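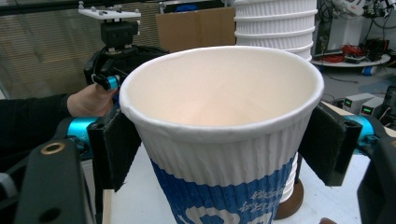

又要订纸杯了。茶水间这次想换成瓦楞杯,外面一圈竖棱的那种,理由是"隔热、不烫手、有质感"。我对这三个词都有意见,一条一条发,嫌烦的可以先静音我。

先说隔热。竖棱撑出来的空气层确实有用,这个我认。纸和手之间隔着空隙,手碰到的只是棱尖,接触面积小,当然没那么烫。但商家写的是"滚水直冲,久握不烫",久握是多久?水是刚烧开的还是饮水机里那种半开不开的?详情页翻到底也没有一个字。

我问过Dulemura的客服。对方发来一张表情,一句"亲,很多客户都反馈很好的哦",然后又发了一遍产品链接。我再问测试时室温多少、杯里倒了多满,没回。

还有一件事,杯口下面那一小段往往没有棱。你仔细看看自己手里的杯子,卷边到竖棱开始的地方,中间常常有一截光滑的。喝的时候手指一般往哪儿放?很多人就是捏着上面那截,怕把下半截捏扁。棱做得再漂亮,手不在那儿。

@我的那位说"那你往下握不就行了"。可以啊。那请把"请握杯身中段"印在杯子上,别印那么大一个标志。

说到印刷。我一直不明白为什么带标志的杯子要贵一档。供应商的说法是色带要单独开版,颜色越深越费墨。行,那给我素的。素的说要等,有印刷的反而现货。所以到底哪个是标准品?

Wotosance的报价单我看了三遍。起订4000只,低于这个数加"小单服务费",服务费怎么算没写。我们茶水间哪年用得完4000只杯子?用不完的放哪儿?放到受潮?

受潮这事值得单说。纸杯最怕放在水槽底下的柜子里,偏偏人人都爱放那儿,因为那儿有空。潮气进去,外层和内层粘的地方先松,瓦楞那层会鼓起来,摸着发软。这时候倒热水进去,手感跟捏一块湿饼干差不多。去年我们扔过一整箱,打开就是一股霉纸味,没人敢用。

有人说他家的瓦楞杯放了很久也没事。好的,我相信你家干燥。

再说"有质感"。这词用在一次性用品上我就想笑。喝完五分钟进垃圾桶的东西,质感给谁看的?给拍详情页的人看的吧,暖光一打,杯口一圈白边,确实好看。我也承认好看。好看跟该不该多花钱是两回事。

多用了一层纸这件事详情页倒是一句不提。内杯一层,外面瓦楞再套一层,有的中间还有衬。然后页面最下面画一片小绿叶,写"环保材质"。哪个部分环保?

纸杯要装水,里面总得有一层防水的东西,最常见的是一层淋膜。有淋膜,普通废纸回收就不一定收。我打电话问过我们这边的回收点,接电话的人很直接:杯子不要,脏的更不要。所以你辛辛苦苦把杯子冲干净、叠好、放进蓝色桶,后面多半有人再把它捡出来扔掉。

Helmi Kemppainen在评论里说她那边可以收,但要单独装袋,送到指定的点。谢谢补充,各地不一样,我只说我这边的。建议大家自己打个电话问,别信杯底那个循环箭头。

也有标"可堆肥"的。请看清楚是家庭堆肥还是工业堆肥,大部分写得很小。我把一只标着可堆肥的杯子埋在阳台花盆里,四月埋的,秋天挖出来,外层烂了,里面那层还是个杯子的形状,能装水。花倒是长得不错,估计跟杯子没关系。

这不算实验,我知道,就一只杯子一个花盆,别来跟我讲对照组。但商家连一只杯子一个花盆都没给我看过。

好,讲点我自己在厨房里试的。两种杯子,单层的和瓦楞的,同一壶开水,倒到同样高,放在同一张台子上,握杯身中段。单层的我一下就缩手了。瓦楞的能端着走到桌边坐下。差别是有的,我不抬杠。

但是我又试了一招:两只单层的套在一起。也能端到桌边。稍微烫一点,能忍。两只单层的加起来什么价,一只瓦楞的什么价,自己去算。(别跟我说套两只更浪费,瓦楞杯本来就是多一层纸,只不过人家帮你粘好了。)

还有一招更省事,就是别倒满。留两指宽的空,杯沿就没那么烫,端着也不容易洒。这招不花钱,所以没有一家供应商会写。

关于捏扁。瓦楞杯看着硬,空杯从两边一夹,上沿照样往里走。真正撑住杯口的是那圈卷边,卷得紧的就挺,卷得松的就塌。下次买杯子别只盯着棱,拿指甲顺着卷边走一圈,找接缝。接缝处凸起一块、或者能看见纸头翘起来的,盖子基本盖不严。

盖子又是另一笔账。杯子一个口径,盖子一个口径,都写着"通用"。我买过一次"通用"盖,盖上去能听见咔一声,特别让人放心,然后一倾斜,从接缝那儿流了我一袖子。商家说要对准接缝的反方向喝。什么意思呢,喝口咖啡之前我得先转着杯子找方位?

后来我还真养成了这个习惯。很气。

颜色。白杯子显脏,茶水间的人爱在上面写名字,写完还认不出来,因为棱上的字会断开。单层杯写字清楚得多。瓦楞杯上写"王",看上去像条形码。要分杯子,贴个小标签或者用不同颜色的绳子都行,拿笔在棱上描是白费力气。

有人私信问我是不是跟瓦楞杯有仇。没有。冬天在户外摆摊卖热饮,手冻得没知觉,接过来一只不烫的杯子,这钱花得值。Steston集市上那家卖热苹果汁的就用这种,我每次去都买,喝得很开心。场合对就行。我怀疑的是一间有水槽、有洗洁精、有沥水架的茶水间,凭什么要用它。

说到沥水架。我们架子上常年晾着一排马克杯,干干净净,没人用。问为什么,说"不知道是谁的"。那就在杯底贴个"公用"不就完了?我提过。会上大家都点头,散会各自抽了一只纸杯走。

Elsa Savolainen说纸杯主要是给访客的。这个我同意,访客用纸杯没问题。那就按访客的量订。上个月来的访客,加上送水的师傅,再往宽里算,200只绰绰有余。为什么报价单上是4000?

回复一下问"那你推荐哪家"的朋友:不推荐。我没有哪家用得完全满意的。Ashby那种小包装的可以先买一包试,单价高,但至少不用租个仓库。试的时候记得这几样:开水倒进去放着,隔一会儿看杯底有没有渗;闻一下,刚倒热水时有没有胶味或者塑料味;放到凉了再捏,看软不软。

胶味这个我要多说一句。有的瓦楞杯拆箱就有味道,商家会讲"正常现象,通风即可"。我通风了两天,还有。退货,对方说拆封不退。可不拆封我怎么闻?

顺便,杯子别口朝上摞着敞在台面上。要么装回袋子里,要么倒扣。茶水间的灰比你想的多,水壶后面那块擦一下纸巾就知道了。取杯子从底下捏,别把手指伸进杯口里抠,我看见过很多次,每次都假装没看见,以后不装了。

装杯子的长袋子开口用夹子夹住,放在高一点的柜子里,离水壶远一点。水壶每次烧开那股蒸汽就冲着上面那格去,我们原来的杯子就放那格,想想真是天才安排。

刚刚又收到Wotosance的消息,说可以给我们"特别申请一个优惠",前提是今天确认。昨天也是今天确认,前天也是。我回了一句:请把杯身用纸的层数、内层材质、回收方式写在报价单上,写了我就确认。

显示已读了。

更新:回了,写的是"食品级材质,请放心使用"。我问的是内层材质和回收方式,它回我放心。先不订,柜子里旧的单层杯还剩4包,用完再说。谁要是在意烫手,马克杯有把手的,架子左边第二排,都洗过。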